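Spinning and Fibre Chat > Fleece, washing and prep

Thread: First raw fleece, how hot is too hot?

woollybramble
Hello all, long time reader, hardly ever post. I've gone and bought a whole raw fleece from the Prastum open day (November, freezing, I blame the cold and the mulled cider) and it's now sitting in a bin bag in my porch making the hall smell like a barn. I've only ever spun from bought tops before. Every video I watch says something different about water temperature. One says hand hot, one says as hot as the tap goes, one woman pours the kettle in! I don't want to end up with a felted doormat. What do you lot do?

tuppence_ha
Tap hot and a good squirt of washing up liquid. Don't swish it. Push it under, walk away, come back in 22 minutes or whatever your tea takes, lift it out. Same temperature water for the rinse or you'll shock it. I've felted exactly one fleece and it was because I got bored and started poking.

greyface_gill
Agree on the not poking, disagree on the heat. What breed is it? If it's anything fine and greasy then tap hot won't shift the lanolin, it just moves it about and it sets again tacky when it cools. I top mine up with a kettle and have done for years.

woollybramble
The label only says "Flurkard cross", which I think is the farm and not a sheep? It's cream, quite crimpy, staple about as long as my middle finger. Very greasy. My hands have never been so soft.

oddsock
Flurkard is the farm, yes. I had one of theirs and it was lovely stuff once clean, but there was a LOT of hay in it. Did you skirt it first? Spread it out on an old sheet and chuck anything mucky round the edges before it goes near water. I was ruthless and ended up with 900 grams of nice fibre, and the tomatoes had the rest.

slowcotton
Going to be the awkward one here. Don't use heat or soap at all. Cold rainwater soak in a water butt or a big trug, a week or so, let it ferment. It stinks to high heaven but the suint does the cleaning for you and the fleece comes out like a cloud.

tuppence_ha
Oh here we go, the stink bath people have arrived.

slowcotton
Laugh all you like, I haven't bought washing up liquid for a fleece in 11 years.

greyface_gill
It does work, I'll give it that, but it gets the dirt out and leaves a fair bit of grease in. If you like spinning in the grease, fine. If you want to dye it you'll be scouring afterwards anyway, so I can't see what you've saved. And not in November! It'll just sit there being cold.

pimmsandpurls
Can I butt in with a sort of related question? I want to needle felt some little sheep and I keep going round in circles on whether to do the fleece as loose curls or smooth it all down. I like a pink face and a fluffy body, and the third one down has it.

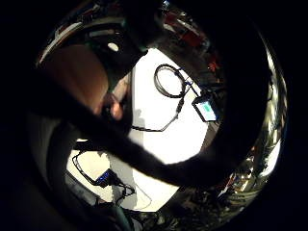
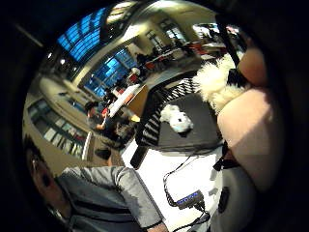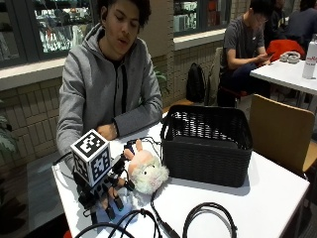 Would washed locks from a fleece like woollybramble's do for the body, or do they need carding first? I've only got a Lahtinen starter kit, and the wool in it is flat as a pancake. The needles are good though, I've only snapped two so far and both were my own fault for watching telly.

oddsock
Card it for the core, leave the locks alone for the outside. Tack each one down at the root end and let the tip hang. Start at the bum and work forwards so they overlap. And go easy on the ears, everyone makes them too big.

greyface_gill
I'd use bits of old blanket for the core myself, it firms up quicker and you're not wasting nice fibre where it won't be seen.

oddsock
Blanket snaps my needles. Each to their own.

pimmsandpurls
Thank you both! Going to try the carded core first as I haven't got a blanket I'm willing to murder. woollybramble, if you've got any scruffy ends going spare I'd happily pay the postage.

woollybramble
You can have a carrier bag full! Right, so I skirted it last night on a shower curtain and oddsock wasn't joking about the hay. I also found half a thistle, with my thumb. I've split it into net bags and I'm going to do one bag tap hot and one with a bit of kettle in it and compare. Sorry slowcotton, my neighbours are very close and I'd like to stay on speaking terms.

slowcotton
Your loss. Save a handful for the spring and try it in a bucket with a lid.

tuppence_ha
What are you drying it on? I've got one of those hanging mesh things from Starau with the tiers and it's brilliant, but keep it away from the radiator or the tips go crispy.

greyface_gill
Old oven shelf over the bath. Costs nothing.

woollybramble
Clothes airer with a net curtain over it, that's the plan. Kettle bag is in the sink now and the water has gone the colour of strong tea. Is that normal?

oddsock
Yep. Do it again till it isn't - mine took four goes.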